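I'm on the side of the biscuit tub. My friend Hanne swears by those matching toy crates, five in a row with a label on each, and they do look lovely (for nearly a week!). Then the plastic grapes end up in with the pumpkin and she's sorting again at bedtime.

Small toys don't want sorting, if you ask me. They want one big open thing you can sweep them into before tea, and an old tub does that for nothing.
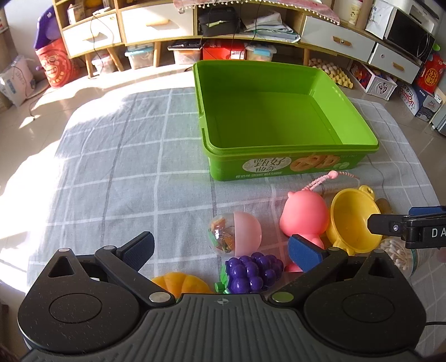 Coconut milk biscuits once, toys next: the green tub and its crowd.

And if a funnel gets in with the sweets capsule, so what? Children like a rummage – I still do, at 69. Hanne says I'm just lazy. Maybe, but I've had my tea by the time she's found the right crate for the grapes.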